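Sorting a box of round driver boards

I bought a lot of surplus motor parts in July and have finally worked out a way of storing it that I can live with. The lot was sold by Wragg as "mixed assemblies, untested" and contained driver boards, small motors, short wire harnesses and a quantity of loose hardware. The packing list gave 461 pieces. I did not check it.

The boards are the reason I bid. They are round, red, with a large hole through the middle, and I have a fan project (working name Lerkance) that needs a controller in exactly that shape. A rectangular board would mean a side housing and a longer cable run, and I have already built one fan that way and did not enjoy it.

No documentation came with them. Wragg had none, and the one forum thread I found covered a square board from a different product. What follows is taken from the boards themselves.

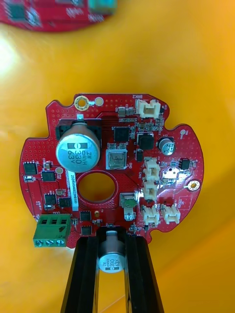

Capacitors are the first thing to read on an unknown driver board, as they put a ceiling on the supply voltage. The designer will normally have left a margin above the working voltage, so the rating tells you where you must stop and leaves you to guess where you should be. The large silver electrolytics on these are marked 330 and 63V, and there is a smaller one marked 47, also 63V. I take the numbers to be microfarads, as is usual for parts of this type. My guess is a nominal 36 or 48 volt system. I intend to start at 24 with the current limit turned well down and see what the board draws at idle.

The connectors are less helpful. They are white two-pin types, and one of them has BRK2 printed next to it. I read that as a brake output or a brake input, and the distinction matters. If it is an input, leaving it open may hold the motor off. If it is an output, shorting it to find out would be a poor decision. It stays disconnected until I have traced it back to a chip.

The label strip starts with 250RV. I searched for that and got garden hose fittings.

A note on handling. The big capacitors stand well proud of the board, and they make a tempting handle. I would not lift a board by them for long. The joints underneath are small and the leverage is not in your favor. Edge of the board, or a finger through the center hole.

Now the storage. My first method was one deep crate with everything in it, which lasted a week. The harnesses hooked themselves around everything else, and each board I pulled out brought two or three leads with it. The second method was zip bags, one part type per bag. That is fine for screws. For boards it means you are always looking at a reflection of the ceiling light, and I stopped closing the bags after a few days.

The third method is shallow open bins on a white table, with a metal tray in the middle. I bought the bins from Jusis. They were 60 cents each over the price of the gray ones, and I paid it for the color. 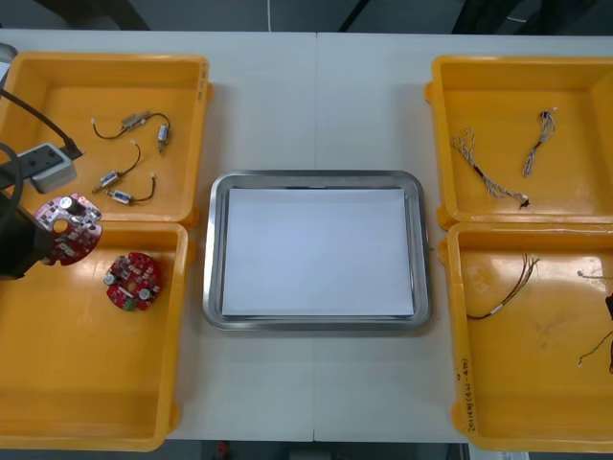 Harnesses get their own bin, whatever else is going on. They are light, they spring, and they will catch on any connector left standing next to them. The upper left one has three in it, thin black wire with small white and metallic ends, laid with space between them so that each can be picked up alone. Boards go in the bin below. It is wasteful of area and I don't mind. Stacking would save a lot of table, but it puts the solder side of one board on the capacitors of the next.

The bins have rounded corners, so a screw that falls in can be swept out with a thumb. They are also glossy, and under a bright lamp the floor of the bin throws back enough light to make small markings hard to read. I turn the lamp away when I need a part number.

The metal tray is for whatever is being matched up. One board, one motor, the harness that joins them and the bits of hardware that belong with the set. The rule is that parts enter the tray from a bin and leave it as a group. If a group turns out to be short of something, the whole lot goes back to the bins. I tried leaving partial sets on the table with a paper note and ended up with 4 notes and 3 sets.

I line the tray with a white sheet. Bare stainless is slippery, and the boards slide when the table is bumped. The sheet also shows up offcuts of wire, which I would prefer to find before power is applied. 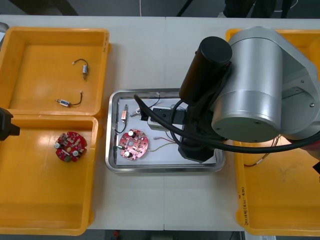

The motors took longest to find a place for. They are small, with black leads, and they roll. Standing one on end works until something touches the lead. Lying down is more stable, provided the lead is run out straight to one side and not coiled under the body. I considered a foam insert with holes cut to size. The foam I had was the pink packing kind, which I don't trust near electronics, and the proper black sort costs more than the motors did.

Labels are handwritten on the rim. I had planned to print them, and Clukon do a decent label tape, but the categories changed four times in the first evening and a marker was quicker. The rim is also the only part of a bin that never gets covered by its contents – a label on the floor is lost as soon as the bin is in use.

Running costs, for anyone comparing: the lot was 157 dollars with shipping, and a single new controller of similar size was quoted to me at 235. Even if half the boards are dead the sums work out.

Still to do:

Trace BRK2.
Measure winding resistance on each motor and write it on the lead with a tag.
Find out what the green component near the rim of the board is. I have been assuming a terminal block and have not looked at it properly.
Buy a second metal tray, so that tested sets stop sharing space with untested ones.

First power-up is planned for Wednesday evening. I will post the idle current if there is one.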